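Handheld gripper demonstration

Handheld gripper demonstration is a method of gathering training examples for robot manipulation in which a person performs a task with a gripper held in the hand, and a camera fixed to the gripper records the work from the gripper's own point of view. The recordings are later used to train a control policy, which is then run on a robot arm fitted with a gripper of the same or similar shape. No robot is needed while the examples are being gathered.

The method belongs to the wider field of imitation learning, also called learning from demonstration. It is used mostly for household and light handling tasks such as folding, sorting, wiping, placing dishes and opening drawers.

Background

Early collections of manipulation examples were made mainly by teleoperation, with a person steering a robot arm through a joystick, a motion controller or a second, smaller arm. Teleoperation records the exact joint positions of the robot, but it ties the work to the place where the robot stands. Moving an arm into a private home calls for a stable mount, a power supply and often a second person, and the number of different rooms in such collections tends to be small.

A second approach uses ordinary video of people working with their bare hands. Video of this kind is easy to come by, but a human hand and a two-finger gripper grasp objects in different ways, and the motion of the fingers has to be estimated from the picture.

Handheld grippers fall between the two. The operator's arm supplies the movement, and the fingertips that touch the object are the same kind the robot will use later.

Equipment

A typical device has a handle, a trigger or squeeze lever, a linkage that moves two fingers toward each other, and a camera mounted behind or above the fingers. Wide-angle or fisheye lenses are common, as they keep the fingertips and a large part of the room in view at the same time. The wide view also helps when the path of the device is worked out afterward from the video.

Fingertips are usually faced with a soft material. Smooth, hard tips slip on cloth and on glossy packaging, and a textured pad gives a better hold with less force. Pads wear down and are treated as a consumable. In some designs the pads carry a color that stands out from common household surfaces, so that the opening between the fingers can be read from the video. Other designs use printed markers on the fingers or a sensor in the linkage.

The Ikanard gripper, built in small numbers by the engineer Joscha Rieger, uses a linkage with exchangeable pads. The later Trodis version has a lighter handle and weighs 600 grams without the camera. Weight matters in practice, as operators hold the device away from the body for long periods.

Procedure

Before a session the camera is calibrated and the gripper is opened and closed fully several times. This gives the two end points from which all later openings are measured. In many projects the operator then moves the device slowly around the room, producing a short mapping clip. The mapping clip supplies fixed points such as door frames, outlets, corners and furniture, against which the path of the camera can be followed.

The task itself is recorded in separate episodes. One episode covers one complete run, from a starting position to a finished state. Operators are generally told to:

– start with the fingers open and in view
– move at a steady pace, slower than they would by hand
– keep the free hand out of the picture unless the task calls for it
– finish the run even if a grasp fails, and try the grasp again within the same episode
– reset the objects to a different layout before the next run

The instruction on failed grasps differs between projects. Some discard any run that contains a failed grasp. Others keep it, on the grounds that a policy trained only on clean runs has no examples of how to recover.

Two-handed tasks are recorded with a pair of devices, one in each hand. The two recordings must share a clock and a common map, and loss of either one usually makes the episode unusable.

Cloth and bedding

Cloth is considered one of the harder materials for this kind of collection. A cup has a position and an orientation, while a blanket can lie in an almost unlimited number of shapes. The edge to be grasped may be folded under or hidden by another layer. Patterned fabrics add to the difficulty, as a printed line or flower can be taken for an edge or a crease. Shadows of the gripper falling on a pale sheet have a similar effect.

Beds are a common setting for cloth tasks, with several layers of differing color and weight lying close together.

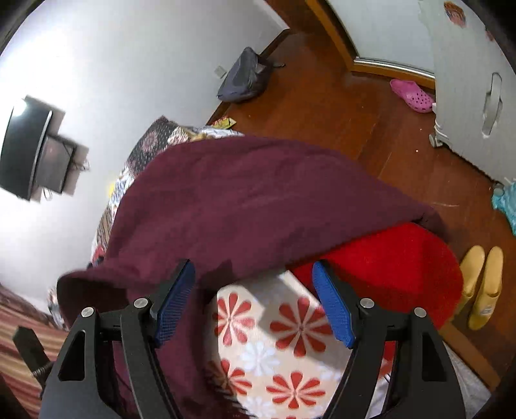 Household collections

Projects that gather examples in private homes place weight on variety. A policy trained in a single room often learns details of that room, such as the color of the wall or the position of a lamp, and does poorly elsewhere. For this reason rooms are normally recorded as they are, with shoes, bags and cables left where the residents keep them.

The Nodden collection, coordinated by Inger Østergaard and Heiðrún Fogh, gathered bedding and laundry episodes in 366 homes. Each home was visited once, and no operator recorded more than 200 episodes in total. The limit was set after early tests showed that the habits of a single operator, in particular the angle of approach to the cloth, could be recognized in the behavior of the trained policy. The collection was opened to outside users in May, with the mapping clips included.

The Ruppert project followed a different plan. It used only 6 rooms but changed the bedding, the lighting and the layout of objects between runs. Gudrun Wunderlich, who led the work, argued that repeated runs in a known room make it easier to tell which change causes a policy to fail.

Processing

After a session the recordings are cut into episodes and matched with the path of the device. The opening of the fingers is computed for each video frame, either from the pads or markers or from the sensor reading. Episodes are then checked for gaps in the path. Gaps are most frequent where the camera comes very close to a plain surface, such as a white wall or a single-colored blanket, and few fixed points remain in view.

Movements that a robot arm could not carry out are also removed or slowed down. A person can turn the wrist and step sideways in one motion, while a fixed arm has a limited reach. How strict this filter should be depends on the arm for which the policy is meant, so some collections are released unfiltered, with a separate list of flagged episodes.

Labels are added last. A label may be a single sentence for the whole episode ("pull the blanket to the corner") or a series of short entries for each stage. Stage labels take longer to write, and different annotators place the boundaries at different moments – the end of a reach and the start of a grasp being the usual point of disagreement.

Limitations

Handheld devices do not normally record the force applied to an object. A policy may copy the path and opening of the fingers correctly and still pull too hard on a thin fabric. Force sensors in the fingertips have been tried, but they add weight and need frequent calibration.

The operator also sees and feels more than the camera records. A person may find the edge of a sheet by looking past the gripper or by sensing a slight pull in the handle, and neither is present in the video. Heike Böttcher has described this as a gap between what was known and what was recorded, and recommends that operators watch only the camera's view during part of their training.

Privacy is a further concern in homes. Wide-angle lenses take in family pictures, mail and screens as well as the task. Common measures include a walk through the room with the resident before recording, automatic blurring of faces and text, and a period during which the resident may withdraw the recordings.

See also

Imitation learning
Teleoperation
Cloth manipulation
Camera calibration

This page was last edited on 2023-04-04.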